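Fils > Vie de bureau > Déménagements

Ce site utilise des cookies pour mesurer l'audience. Accepter – Refuser – Paramétrer

23 nov. 2019

Bon, deuxième samedi passé dans les cartons, je vous raconte le déménagement de la boîte parce que ça me défoulera un peu (fil, désolée d'avance pour la longueur)

On quitte les locaux de Nernach après sept ans. Sept ans de moquette marron et de radiateurs qui claquent, et je suis quand même un peu triste !

Le nouveau plateau est à Skalum, deuxième étage, côté canal. Plus de lumière, moins de placards. Devinez ce qui coince depuis septembre : les placards.

Chacun a droit à un caisson et une étagère. UNE. J'ai retrouvé dans la mienne des classeurs de 2011, un grille-pain et trois parapluies dont aucun n'est à moi.
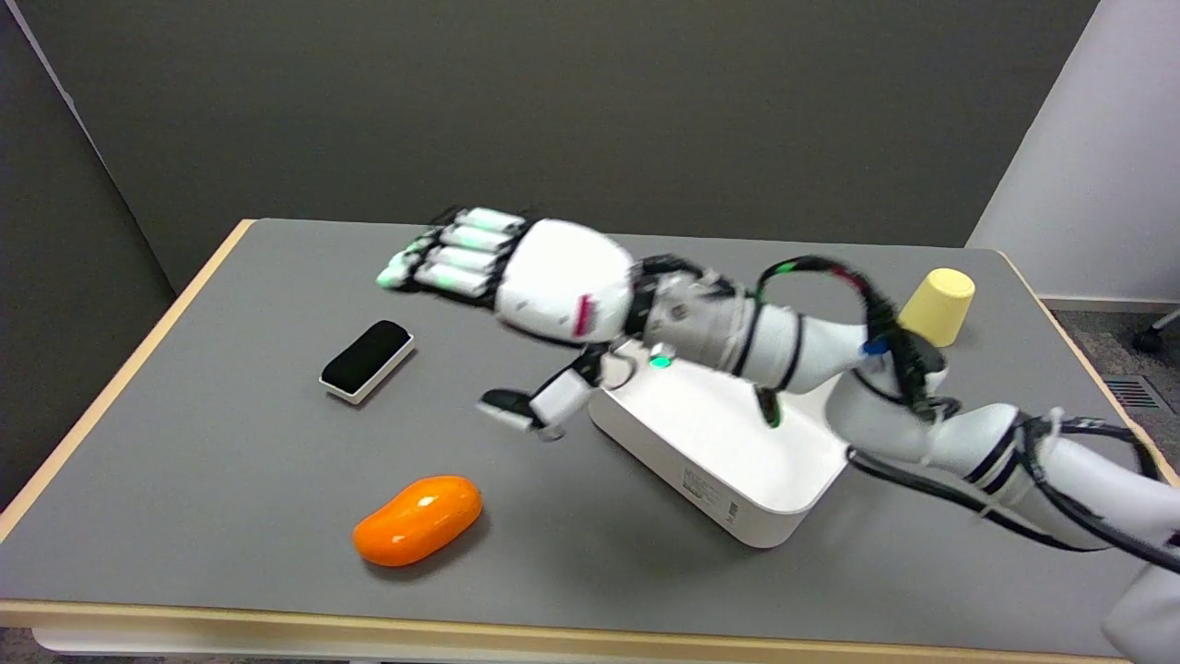

Côté budget, le premier devis d'Eichhorn était à 1584 euros, sans le démontage des bureaux. Avec le démontage, 200 de plus. On a pris avec, je n'ai plus l'âge de courir après des clés Allen.

Skarnstead, l'autre déménageur, nous a rappelés sept semaines après la demande. Merci, c'est gentil, on a trouvé.

Mon conseil si vous y passez : étiquetez les cartons sur le CÔTÉ. Pas sur le dessus. Une fois empilés, le dessus, vous ne le voyez plus et vous ouvrez tout pour une multiprise.

Autre truc, les plantes. Les déménageurs ne les prennent pas, c'était écrit en petit au dos du devis. Donc hier j'ai traversé la ville en bus avec un ficus sur les genoux – il me cachait les arrêts, je suis descendue deux stations trop loin.

Et le grand débat du moment : qui a la place près de la fenêtre ? On a parlé tirage au sort, ancienneté, rotation au mois. Moi je veux juste être loin de l'imprimante.

Je prends vos astuces pour transporter un tableau blanc sans tout rayer, le nôtre part mardi et je n'ai que du papier bulle et un vieux drap housse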